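Grip fault FAQ: the Wondham shopping robot

Our two-armed picker keeps a basket in its right hand while the left goes in among the cabbages!

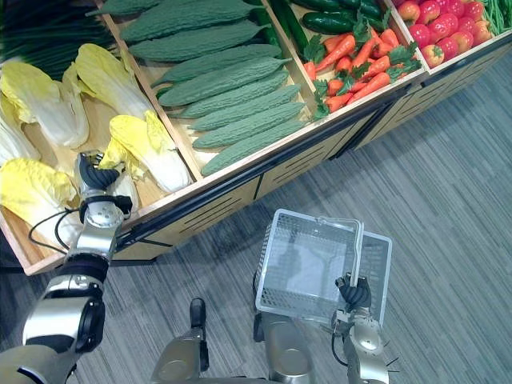

What went wrong in January?

On run 13 the left hand closed on a napa cabbage and kept squeezing. The force limit had gone back to its default after a restart, so the fingers didn't ease off. Fault code 1194, if you like reading logs as much as we do.

Was anyone hurt?

No. Kalevi Laaksonen hit the stop button and both arms froze.

Is it fixed?

Yes, and we're really pleased with how! Tùng Hồ wrote a start-up check that reads the limit back before either arm can move.

Can I stand near the display?

Please stay behind the tape until the arms are parked.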